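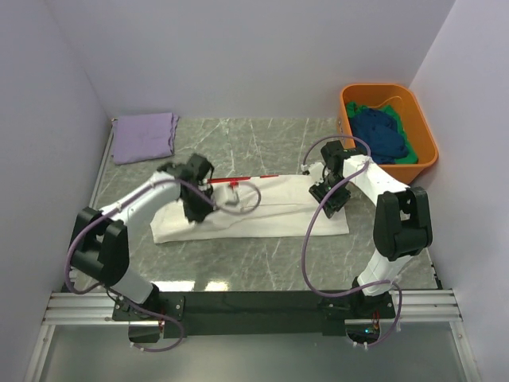 I sold the last of my Verico shares this morning and want to write down why, mostly for my own records. I first bought in March, a small position, and added to it twice. The pitch was simple. Verico makes bedding and table linen for hotels, sells on long contracts, and gets paid whether or not the hotel fills its rooms. A long white cloth with a fold running down its length is close to the whole product line. I like companies I can explain that fast.

The contracts are good. I read every one that was attached to the filings. Most run for years, renew on their own unless the hotel gives notice, and have a price clause tied to cotton. When cotton goes up, Verico passes it on a quarter later. When it goes down, the customer has to ask.

So the income statement looked fine and still does. Sales up, margin steady, no odd one-time items. If you stop there it's a cheap stock and you buy it, which I did.

The trouble is in receivables. Customers used to pay in a little over a month. That number has moved out every quarter I have owned the stock. Management says it's the mix, because bigger chains take longer to pay. Some of it probably is.

But the bigger chains were already customers when I bought. The note on customer concentration has hardly changed. If the mix is the same and the cash is coming in later, somebody is being given longer terms to keep buying.

I don't think there's anything crooked here. Giving longer terms to hold on to sales is legal and common. It does mean the sales growth I was paying for is partly a loan to the customer, and I wasn't pricing it that way.

Second thing is the Vendevden deal. Verico bought Vendevden last year to get into restaurant uniforms. The announcement talked a lot about cross-selling. I have read every call transcript since and haven't found one named customer who buys both.

The purchase was paid for with debt. The rate floats. The interest line is still small next to operating profit, but it used to be nothing at all, and it comes due in cash while the receivables sit there.

Adi Mandagi has been the most patient bull on this name and I've gone back and forth with him for months. His view is that working capital swings back once the Vendevden accounts are moved onto Verico's billing system. He could be right. Go read his posts if you own it, he knows the uniform business much better than I do.

My problem with the billing explanation is timing. The stretch in receivables started before the deal closed. You can see it in the two quarters ahead of it. I asked Adi about that and he said those quarters were seasonal. I checked the same quarters in earlier years and they don't show it.

Third thing, and the one that got me to sell instead of just hold. The covenant. There's a leverage test in the credit agreement, and the definition of earnings in it lets them add back "integration costs." There's a cap on the add-back. They used nearly all of it this year.

Next year they don't get to use it again at the same size. Run the test without it and the cushion is thin. I'm not saying they breach. I'm saying a soft quarter from the hotels would put them in a room with the banks, and shareholders don't usually enjoy what gets decided in that room.

What would change my mind: two quarters in a row of operating cash flow ahead of net income, and some debt paid down from it. I'd buy back at a higher price if I saw that. I don't mind paying more to know more.

People are asking about the dividend. It's covered by earnings. It isn't covered by cash at the moment, once you take out what they spend on equipment. They kept it flat, and I would have respected a cut.

Someone also asked why I'm not short. I don't short small companies. The borrow is expensive, the stock doesn't trade much, and Zutero has been mentioned as a buyer for as long as I have followed it. I've never seen anything solid behind the Zutero talk, but you don't need anything solid to get a bad morning.

For anyone who wants the numbers on my own trade — I made 12 percent including dividends, before tax. An index fund would have done about as well for a lot less reading. I'm counting it as a draw.

Position size was never large. I keep a list of names I follow and Verico was in the bottom half of it by weight the whole time. Adding to it was a mistake in process even though it didn't cost me. I added because the price dropped, and I hadn't done any new work.

Rowena Policarpio pointed out a while back that I was using the company's own "adjusted" cash number in my spreadsheet. She was correct and I should have fixed it that day. The adjusted number leaves out the receivables sold to the bank. Put those back in and the picture I described above gets worse, and it gets worse earlier.

If you want to check this yourself, skip the press release. Go to the full filing, find the note on trade receivables, and look for the line on factoring. It's one sentence. Then compare it with the same sentence a year ago.

The money is sitting in cash for now. I'm partway through the Zacharopoulos annual report, which is a packaging business with almost no debt and a very dull chairman's letter. No opinion yet. I'll post when I've finished the notes.

Usual statement: I no longer own any Verico, I have no position in anything else named in this thread, and I'm one person with a spreadsheet. Do your own work before you buy or sell.

One correction to a post further up. I said the contracts renew on their own. Most do. The older ones with the independent hotels have to be signed again each time, and a batch of those is up next spring. I don't know how many. I've written to investor relations to ask and will add the answer here if I get one.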